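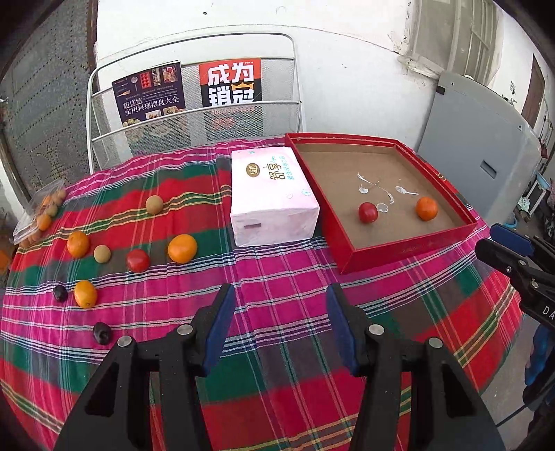

Notes from the Zilwood packing room

When we wrote to you last fall, plenty of you wanted to know what would become of the packing crew once Zilwood started bringing in automation. It's a fair question, and one I've been asked in the hallway, in the parking lot and once in the dentist's waiting room, so let me take my time over it.

Nearly 40 people sort and pack fruit here in the busy months. The Gradolus arm goes on the mixed-box line in November, and before it can do anything useful it has to learn from people who already know how to handle a soft plum. So some of the crew have been spending part of their shift with the hand-held grippers, picking up fruit and setting it down while the cameras record. They have 3,496 picks saved so far, and I'm told the arm will want many more.

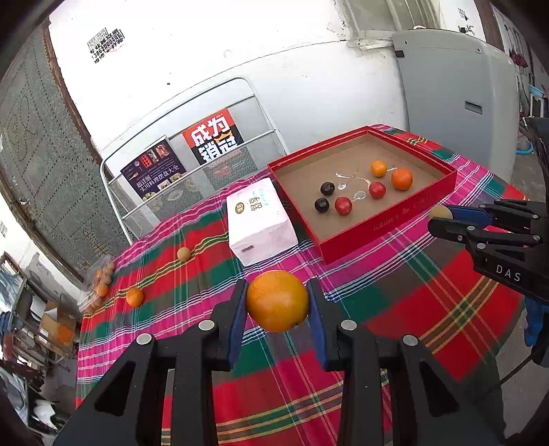
The mixed box is our hardest product, and it always has been. A case of one kind of fruit nearly packs itself, but a mixed box asks you to change your grip every few seconds, and new hires take most of a season to get comfortable with it. The practice trays are a small version of the same trouble: plums on one side, red fruit in the middle, orange ones at the back, and a big orange still in the air between two blue pads. Our packers have opinions about all of it (oh, do they have opinions!), and the engineers at Tarawneh have been writing them down.

What surprised me most was how much there was to write down. Packers who swore they just "grab it and go" have ended up giving long talks on stems, soft spots and which way a fruit wants to roll.
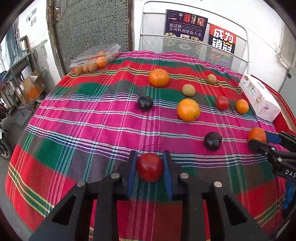 What changes for the crew

The late shift is the big one. From November the arm takes the repeat orders after 6 p.m., and the 26 people who have been rotating through those evenings go back to days, with their hours kept the same. I know a few of you liked the quiet and the evening rate, and that conversation is still going on with the office, so please do come and say your piece.

There is also a new job on the floor, which we're calling line lead for want of a better name. Line leads will watch the arm, clear it when it gets stuck, and record fresh picks whenever a new fruit comes into season. Training runs through Zokeslow, on paid time, and you don't need any background in computers.

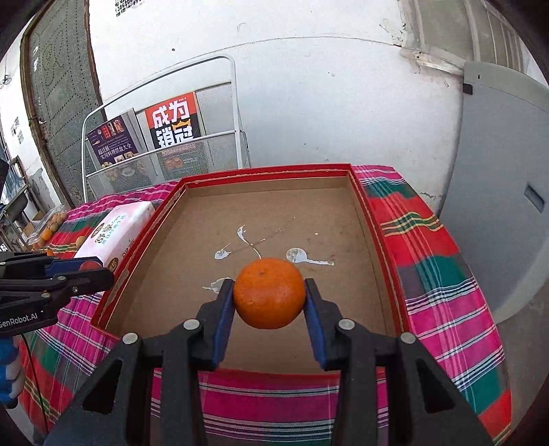 Sign-up sheets are by the time clock, and you can put your name down even if you only want to try the grippers for an hour and see how your wrists feel. They're heavier than they look after a long morning, so we've set the sessions at 70 minutes with a proper sit-down afterward. Coffee is on us, and as usual the break room has first claim on any fruit we can't sell.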